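Setting Up a Two-Arm Bag Handling Station in a Shared Workshop

Published by the Tustdale Workshop, March 3, 2020
Prepared by Rajitha Haque, Automation Bench

Scope

This guide sets out the procedure for preparing a tabletop station at which two robot arms handle soft bags under the direction of an operator. It is intended for members who have completed the bench induction and who hold a current booking for the automation area. It does not cover the assembly of the arms, which is addressed in a separate guide.

Soft bags are more demanding than boxes or tools. A flap falls back when it is released, fabric slides across the table, and a zipper pull may lie flat against the cloth where a finger cannot get beneath it. Members should expect to spend most of a first booking on placement and grip, and should plan the session accordingly.

Before you begin

Confirm that the stand is locked and that the tabletop is clear and clean. Grit caught under a bag will mark the surface, and members are asked to wipe the table at the start of the booking as well as at the end.

Inspect every cable from base to wrist. Each loop must have enough slack for the joint to turn through its full planned travel, and no loop may hang below the gripper. A cable that rests on the tabletop is acceptable if it runs away from the working area and cannot pass under the bag.

Check the finger pads. Pads that are torn or loose should be replaced from the Trelel drawer and the replacement entered in the bench log.

Step 1. Set the speed and force limits

Open the Sokol control panel and load the soft goods profile. Set the travel speed to 300 and the approach speed to 2. The values are in the units shown on the panel and should not be converted. Leave the grip force at the profile default until the first dry run is complete.

Step 2. Place the bag

Lay the bag in the middle of the table with its opening facing the operator. Both grippers should be able to reach past the center line without either elbow meeting the stand. If one arm must stretch fully to reach the bag, move the bag and leave the base where it is.

A laptop may be used as the load only if its owner has agreed in writing. For early trials the workshop recommends the Larnero practice panel, which weighs 700 grams and may be signed out at the desk.

Step 3. Assign a task to each arm

One arm steadies the bag while the other moves the flap. The steadying gripper should lie low, with its finger flat to the table and touching the edge of the bag. The lifting gripper takes the flap near the middle of its free edge and rises slowly. Pause at the top of the lift – the fabric will often settle a little – and correct the grip before continuing.

Step 4. Check the wrist view

Before working near a zipper, a mesh pocket or any rigid part, review the view from the wrist. Dark fabric hides its own folds, and a side light placed low will bring out seams and zipper teeth. Hard fittings deserve particular care. Plan the finger path so that it passes beside them, and enter any contact in the log.

Flap held upright over the open laptop bag, followed by dark bag fabric and a zipper at close range:
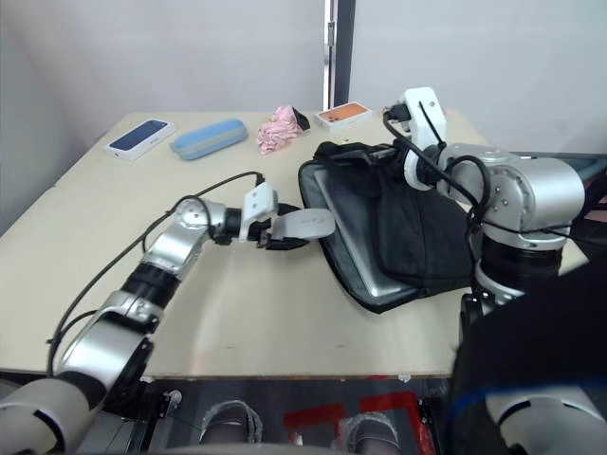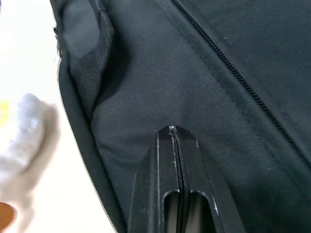

Step 5. Complete the dry run

Run the full sequence 4 times at approach speed before raising the limits. The operator keeps one hand at the stop control throughout, and other members remain outside the floor marking. If the flap slips in any run, return to Step 3, adjust the grip point and begin the count again.

Step 6. Close the station

Lower both arms to the rest position, release the grippers and remove the bag by hand. Save the session under your member name, switch off the side light and complete the bench log. Damage to pads, cables or fabric must be reported before the next booking begins.

Revisions to this guide are posted at the automation bench each November. Requests for changes may be left with Rajitha Haque at the desk.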